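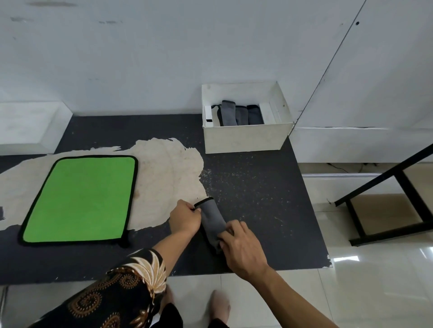
Doblado de una pieza de tela gris sobre el tablero, en el taller de Berkulora.

Visita al taller textil de Berkulora
28 de mayo de 2023

La asociación organizó este año la salida de primavera a Berkulora, un taller de confección y acabado que lleva abierto desde el año 2000 y que trabaja sobre todo para tiendas de ropa de casa. Fuimos en autobús, con salida a las ocho y media de la plaza. El trayecto se alargó por las obras del puente y llegamos con veinte minutos de retraso, de modo que la presentación inicial se acortó bastante.

Nos recibió Gijs Nijs, encargado de producción. Explicó que el taller empezó cosiendo sábanas por encargo para Flenisetti, que sigue siendo su principal cliente, y que con los años fue añadiendo fundas, manteles y piezas pequeñas. La tela llega ya teñida. Aquí se revisa, se corta, se ribetea y se dobla para la entrega.

La visita comenzó por el almacén. Los rollos se guardan tumbados, por peso y por color, y cada uno lleva una etiqueta con el lote y el metraje. Preguntamos por las diferencias de tono entre lotes, un problema que conocemos bien quienes compramos tela por metros. Nijs contestó que nunca mezclan dos lotes en un mismo pedido, y que los restos cortos se venden aparte.

En la sala de corte no pudimos acercarnos a la mesa grande mientras estaba en marcha. Se corta por capas, hasta 36 en los algodones finos y muchas menos en los tejidos con cuerpo. El ruido es considerable y parte de la explicación se perdió para los que íbamos detrás.

El ribeteado se hace a máquina, con una cinta que se pliega sobre el canto. Una de las costureras nos enseñó a tomar la esquina sin que quede bulto: se para la máquina con la aguja abajo, se gira la pieza y se vuelve a plegar la cinta antes de seguir. Varios del grupo llevaban años haciéndolo de otra forma, y aquí estuvimos más tiempo que en ningún otro sitio.

El doblado es manual. Las piezas con ribete se pliegan a lo largo, dejando el canto a la vista, y se aplanan con la palma. No se planchan después de doblar.

Comimos en el comedor del propio taller. El menú era sencillo y estaba incluido en el precio. Por la tarde quedaba la sala de muestras, con una vitrina dedicada a los tejidos de Pillai, una firma pequeña que les encarga tiradas cortas. Para mi gusto fue lo mejor del día, aunque la luz de la sala es mala y cuesta apreciar los colores oscuros.

La tienda de restos abre solo los días de visita. Los cortes de lino estaban a 3 euros y se acabaron enseguida. Quien quiera ir por su cuenta debe llamar antes, ya que no admiten grupos en agosto ni en diciembre. El acceso tiene dos escalones y no hay rampa.

El regreso fue a las cinco y cuarto. Para la próxima salida se ha propuesto la tintorería de Lultstead, todavía sin fecha. Los interesados pueden apuntarse en la hoja del local.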